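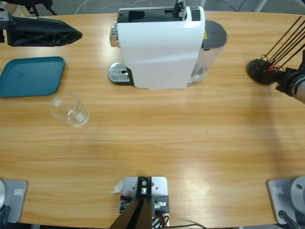
Coffee machine and teal tray.

The June bike and helmet check, with my comments

I do this once at the start of summer, before the kids go back to riding all over Wiroldale with their friends. We have three bikes in the garage and I've used the same list for a few years now, adding to it whenever something surprised me. Copy it, print it, scribble on it. My notes from this year are under each item. I'm a parent with a pump and a set of hex keys, so if a bike has a cracked frame or a bent fork, please take it to a shop!

HELMETS

1. Shell and foam, no cracks
Result: one pass, one fail.
Take the pads out and look at the foam under a good light. My son's Rizzi looked perfect from the outside, and then I pulled the back pad and found a hairline crack running up from the vent. He thinks it was from when he dropped it down the school steps. He's getting a new one. My daughter's is fine, just disgusting, so the pads went in the wash.

2. Fit
Result: pass after fiddling.
Two fingers above the eyebrows, level front to back, and the straps should make a V under each ear. Have them shake their head yes and no with the buckle undone. If it slides around, turn the dial at the back or put the thicker pads in. Do it again in September if your kid is growing like mine (my daughter got a haircut in the spring and suddenly everything was loose, which I never would have thought of).

3. Chin strap and buckle
Result: pass.
Click it, pull it, have them open their mouth wide in a big yawn. They should feel the helmet tug down on the top of their head. I used to leave way too much slack here to be nice about pinched chins. A bit of fleece over the buckle works better.
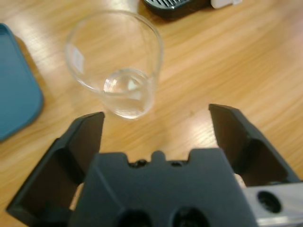 Clear glass, top half.

BRAKES

4. Lever reach
Result: fail on the middle bike.
Sit the kid on the bike, hands on the grips, and ask them to brake without sliding their hands. My daughter was using the tips of two fingers and couldn't get much squeeze out of it. Most levers have a tiny screw near the pivot that brings them in closer, and the one on her Caltero took a 2 mm key. A few turns and she could get her fingers properly around it. I can't believe we rode a whole spring like that.

5. Do they stop the wheel?
Result: pass on two bikes, redo on one.
Push the bike forward and squeeze the front brake. The back wheel should want to lift. Then pull backward with the rear brake on, and the wheel should skid. The smallest bike just kind of groaned. I tightened the cable at the barrel adjuster and checked the pads, which still had their grooves. Passed the second time.

6. Cables
Result: pass, one to watch.
Look for fraying at the ends. There's one strand coming loose on my son's rear brake and I've written it on the garage calendar to look at again in a month.

WHEELS AND TIRES

7. Air
Result: fail, fail, fail. Every year!
The range is printed on the side of the tire, usually in letters you need a flashlight to read. The smallest bike said 30 at the low end and had 19 in it. It feels like pedaling through oatmeal for a kid, and they won't tell you, they'll just say they're tired. Pump first and then do the rest of the wheel checks.

8. Sidewalls and tread
Result: pass.
Spin slowly, look for cracks, bulges and bits of glass. I dug out one thorn.

9. Axle nuts and quick releases
Result: pass.
The quick release lever should leave a mark on your palm when you close it. If you can flick it shut with a thumb, it's too loose. Please show older kids what a closed lever looks like, they do mess with them. 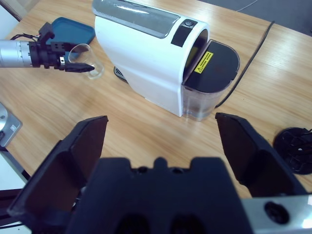 Adelmo Longo wrote in after last year's list to say I'd left out seat height completely, and that he sees kids outside Carngate every afternoon with their knees practically up to their ears. Raise the seat, he said, but stop at the line on the post, and let a nervous rider keep both feet flat for the first couple of weeks.

He was right, so it's in now.

10. Seat height
Result: two seats raised, one left alone.
Balls of the feet on the ground for a confident rider, flat feet for a new one. Don't go past the minimum insertion line. My son's seat went up a whole lot and he complained for one block and then shot off down the hill. His bike has 24 inch wheels and he's nearly too big for it, so this is probably its last summer with him.

11. Handlebars
Result: pass.
Stand in front, hold the front wheel between your knees and try to twist the bars. They shouldn't move. Check the rubber ends of the grips too. If the metal tube is poking through, replace the grips before anybody rides. Ours were okay but one had a split I'll keep an eye on.

12. Chain
Result: pass, filthy.
Wipe, one drop of oil per link, wipe again. Long pants with flappy hems go in a sock or get rolled up. Same for shoelaces, which I double knot and tuck. 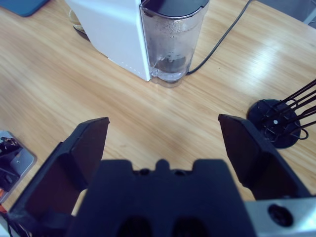 BEFORE THE FIRST RIDE

13. Bell, reflectors, lights
Result: one bell missing.
White in front, red in back. We don't ride after dark but I like them on for the shady stretch by the creek.

14. Parking lot loop
Result: done.
I take the kids to the lot at Carngate and have them ride around 10 minutes while I listen for rattles. Start, stop, look over the shoulder, one hand off to signal. My daughter wobbled on the left hand signal so we're practicing that one before she rides on the street.

15. Recheck
I go over the axle nuts, stem and seat post again after the first week of riding. Things settle.

Still to buy: helmet for him, bell for her, chain oil.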